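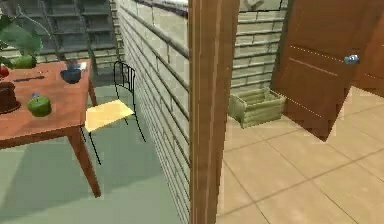 Does automation at work get rid of people?

At my place it got rid of two jobs, invented one and made the rest of them strange. The strange part is what I'd like to complain about.

I work for Flestach, which clears up after other people's lunches. We have the contract for the Wancombe office park, and that means break rooms, meeting rooms, and whatever the tenants are calling the kitchen this year. Plates go back, fruit goes in the bowl, the knife goes somewhere a sleeve won't find it. I have been doing this long enough to have opinions about chairs.

In February the company bought a fleet of clearing robots from Myklebust, and with them a piece of software called Brenov, where the robots practice in made-up rooms before they are let loose in ours. A made-up room has a table, a door, a cake if you're lucky. The robot can drop the cake all night and no one has to find a mop. I'll admit to some envy. My own training was a laminated card and a man pointing at a closet.

The invented job is mine, on top of the old one. For part of each shift I sit at a desk and look at practice rooms and say whether things are where a person would leave them. They picked me because I know where people leave things. My pay went up by a sum I won't print, out of respect for the company.

What bothers me is how much of the work turned out to live in places no manager had ever looked. The robot was told to clear the table. Fine. But is a half-eaten cake trash, or is it somebody's birthday? I know by the hour, by the mood on the floor, by whether there's a card lying near it. I had never said any of this out loud. Now I type it into a box that holds 2,115 characters, and on a good day I run out of room before I'm done with cake.

Management describes this as capturing our knowledge. I notice that things which get captured don't usually get a share of the proceeds.

I don't hate the robots. They take the 5 a.m. round, and I have not missed the 5 a.m. round. My knees are better. One of them will carry a tray down a long hall without once telling me about its fantasy football team. But the crew used to be four of us, and four people talk. We traded shifts, covered for each other's dentist appointments, and argued over who got the top floor with the good vending machine. There are two of us left, and we overlap for just long enough to say that the elevator is acting up again.

The brochure says the machines take over the dull part so that workers can do the interesting part. I had the dull part arranged pretty well. I did my thinking in it. The interesting part comes with a screen, a quota, and over an hour a day of deciding whether a chair is "tidy," and the quota does not slow down for a difficult chair.

So if your employer is about to buy some of these, my advice is to ask early who will be teaching them, and what that pays. Ask before the crates are unloaded. Get the answer in writing, and ask for a chair with a decent back while everybody is still in a good mood.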